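홈 | 생활 상담 | 식품·보관 | 자주 찾는 글 | 로그인

통조림의 기한 표시와 장기 보관 기준에 관하여 문의드립니다

2026년 3월 10일 | 작성: Yuzuki Tanabe

안녕하십니까. 스기야마(Sugiyama) 공동주택 입주자 모임에서 비상식량 비축 업무를 맡고 있습니다. 저희 모임은 지하 창고에 통조림 914개를 보관하고 있으며, 대부분 지난 11월에 일괄 구입한 것입니다. 수프와 콩류, 생선류가 섞여 있고 과일 통조림도 일부 포함되어 있습니다.

최근 점검 과정에서 다음 사항에 관한 의견이 엇갈렸습니다. 첫째, 표시된 기한이 지난 통조림은 일률적으로 폐기하여야 하는지 여부입니다. 둘째, 옆면이 약간 찌그러진 제품을 계속 보관하여도 무방한지 여부입니다. 셋째, 창고의 온도가 여름철에 상당히 오르는데 이것이 품질에 어느 정도 영향을 미치는지 알고자 합니다.

현재는 선반별로 구입 시기만 기재한 종이를 붙여 관리하고 있습니다. 관리 양식이나 점검 주기에 관한 조언도 함께 주시면 감사하겠습니다.

Devendra Mishra

급식 시설에서 식자재 입출고를 15년간 담당한 경험에 비추어 답변드립니다.

먼저 표시의 종류를 구분하시기 바랍니다. 제품에 따라 소비기한이 적힌 것과 품질유지기한이 적힌 것이 있습니다. 소비기한은 표시된 보관 방법을 지켰을 때 섭취하여도 안전에 이상이 없는 기한이므로, 이를 넘긴 제품은 비축분에서 제외하는 것이 원칙입니다. 품질유지기한은 식품 고유의 품질이 유지되는 기한을 뜻하며, 경과하였다고 하여 곧바로 폐기 대상이 되지는 않습니다. 다만 여러 세대에 배분하는 공동 비축분이라면 두 경우 모두 기한 전에 소진하도록 운영하는 편이 분쟁의 소지가 적습니다.

찌그러짐은 위치에 따라 판단합니다. 옆면 중앙이 얕게 눌린 정도라면 우선 소비 대상으로 분류하시면 됩니다. 위아래 테두리나 세로 이음매가 꺾인 것, 찌그러진 부분에 날카로운 각이 생긴 것은 밀봉이 손상되었을 우려가 있으므로 폐기하십시오. 뚜껑이나 바닥이 부풀어 오른 것, 내용물이 새는 것, 개봉할 때 내용물이 뿜어져 나오는 것은 기한과 관계없이 섭취하여서는 안 됩니다. 맛을 보아 확인하는 행위도 삼가셔야 합니다.

온도는 가급적 서늘하고 변동이 적은 상태가 바람직합니다. 고온에서는 색과 식감의 저하가 빨라지고, 토마토나 과일처럼 산도가 높은 식품은 캔 내면에 미치는 영향도 커집니다. 보일러 배관에 인접한 선반이 있다면 그 자리부터 비우시기 바랍니다.

Adel Abdel Rahman

기한 지난 참치캔을 먹은 적이 있으나 별다른 문제는 없었습니다. 지나치게 염려하실 사안은 아니라고 사료됩니다. 습기는 주의하시기 바랍니다. 저희 집은 바닥에 두었다가 밑면이 녹슨 적이 있습니다.

Shinji Kikuchi

위 답변 중 개인의 섭취 경험은 공동 비축의 기준으로 삼기 어렵다는 점을 먼저 말씀드립니다. 첫 번째 답변의 분류 기준에는 동의하며, 관리 방법에 한하여 보충하겠습니다.
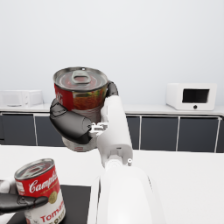 점검 기록은 선반 단위가 아니라 품목과 기한 단위로 작성하시기를 권합니다. 구입 시기가 같더라도 제품마다 기한이 다를 수 있기 때문입니다. 점검자는 한 개씩 들어 윗면, 옆면, 밑면의 순서로 살피고 이상이 있는 것은 별도 상자로 옮깁니다. 윗면에서는 둘레의 도드라진 테두리와 그 안쪽의 동심원 모양 주름, 손잡이 고리 주변을 차례로 확인하십시오. 사진의 수프 캔과 같이 당겨서 여는 고리가 달린 제품은 따개가 없어도 되므로 비상용으로 편리하지만, 고리가 눌리거나 들리지 않도록 적재할 때 주의가 필요합니다.

점검 주기는 3개월을 권장합니다. 기한이 가까운 것을 앞줄에, 새로 들어온 것을 뒷줄에 두고, 앞줄부터 반출하는 원칙을 문서로 정해 두십시오. 선반 맨 아래 칸은 바닥에서 대략 15센티미터 띄우시면 습기 관리와 청소에 모두 유리합니다.

양식에는 품목명, 수량, 기한, 점검일, 점검자, 조치 내용을 기재하는 칸을 마련하시면 충분합니다. 고리가 없는 통조림이 섞여 있다면 수동 따개의 비치 장소도 함께 적어 두시기 바랍니다. 저희 단지에서는 이 항목을 누락하여 훈련 당일 따개를 찾느라 시간을 지체한 바 있습니다.

문의: 스카노텔(Skanotell) 생활 상담 게시판 운영팀 | 이용약관 | © Skanotell | 맨 위로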